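Irkeo Spoken Recipes

A collection of recipes told aloud by home cooks, with written transcripts and a plain word list for each one.

Version 2, February 5, 2020

What is in it

Each recipe has one audio file and one transcript. The transcripts keep the speaker's own wording, including false starts and corrections. If a cook says "two spoons, no, three," the transcript says that too. The word list gives the ingredients and tools mentioned, in the order they come up.

Recordings run from 7 to 16 minutes. Longer sessions were split where the speaker moved on to another dish. The two parts share a session number, so they can be joined again.

Folders

audio - one file per recipe, mono
text - transcripts, UTF-8, one sentence per line
words - ingredient and tool lists, tab separated
notes - remarks from the transcribers, where there are any

How the transcripts were made

Marta Pylypenko and Ruba Kanaan typed the first drafts. Rostyslav Didenko then listened to every file again with the draft open and marked the places where he heard something else. Where the two readings could not be settled, both are kept, with a slash between them.
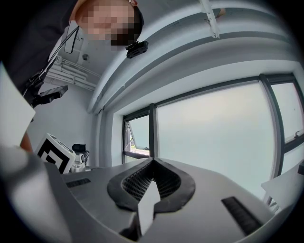 Amounts are written the way they were said. A "glass" of flour stays a glass, and we did not convert anything to grams or cups. Oven settings are also left alone, so a "medium oven" has no number next to it unless the cook gave one.

Names of family members and neighbors were replaced with a single capital letter. The same letter is used for the same person within a session, but not across sessions.

Changes since version 1

- Added 40 recipes, most of them soups and filled breads
- Fixed the line endings in the text folder
- Spelling of dish names now follows the list kept by Yevdokiia Pasichnyk
- Removed a duplicate of the plum dumpling session

Known problems

Some kitchens were noisy. Running water covers a few words in the pickle recordings, and these gaps are marked with three dots in square brackets. The word lists miss tools that the cook only called "this" or "that one" - there was no safe way to fill those in from sound alone.

Use

Free for teaching and research. Please keep the notes folder with the rest if you pass the collection on. Corrections go to Marichka Tymoshchuk, with the session number and the line.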